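Grarklow Puts the Plernel Hand-Held Gripper on Sale, With Limits Stated Up Front

Kemotside – Grarklow has opened orders for the Plernel, a two-finger gripper that a person carries by hand to record demonstrations for robot arms. The company is asking buyers to read the test results before they read the sales page.

The Plernel kit costs $683 and includes the gripper, a cable, a spare set of finger pads and one year of access to the recording software. A version without software is $500. Neither price includes a computer, and the software will not run on a tablet.

"Every company in this field says its tool will teach a robot to tidy your house," said Edith Sánchez, who runs product testing at Grarklow. "I have read those claims for years and I don't believe most of them. We sell a way to collect recordings. What a robot does with them later is a separate question, and we can't answer it for you."

Before setting a release date, Grarklow sent early units to people's homes and asked them to record small household jobs in bedrooms and kitchens. Testers worked with their own furniture, their own lighting and whatever was lying around, such as drinking glasses, coins and folded blankets. The company collected 3,776 recordings this way. Of those, 1,000 were picked at random and checked by hand. 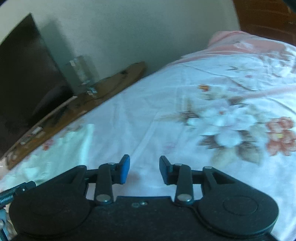

What the checks found

Bright daylight was the most common complaint. Where sun fell across pale bedding, detail washed out and the software had trouble following the position of the hand. Grarklow has changed the exposure settings, and Sánchez says the change helps without fixing the problem. Closing the curtains still works better.

Clear glass remains hard. Coins lying flat on a board are harder, and the company advises against buying the Plernel for work that depends on picking up thin, flat items. Testers with small hands also reported sore wrists after long sessions. A lighter body is being looked at, but there is no date for it and Grarklow will not take deposits.

An outside view

Segundo Urrego, whose repair and training shop Muñoz tried two early units, was not won over on every point.

"The fingers are good and the linkages held up," Urrego said. "The manual was poor. The cable gets in the way if you turn your wrist too far, and I told them so. I would buy one for the shop. I would not buy five until I saw what came out the other end."

Grarklow says the manual has been rewritten. The cable is unchanged.

Availability

Orders are open now and the first kits ship in April. Buyers can return a kit within 30 days for a full refund, less shipping. The full test notes, including the recordings that were rejected and why, are free to download from the Plernel product page and do not require an account.

Press contact: Edith Sánchez, Grarklow, Kemotside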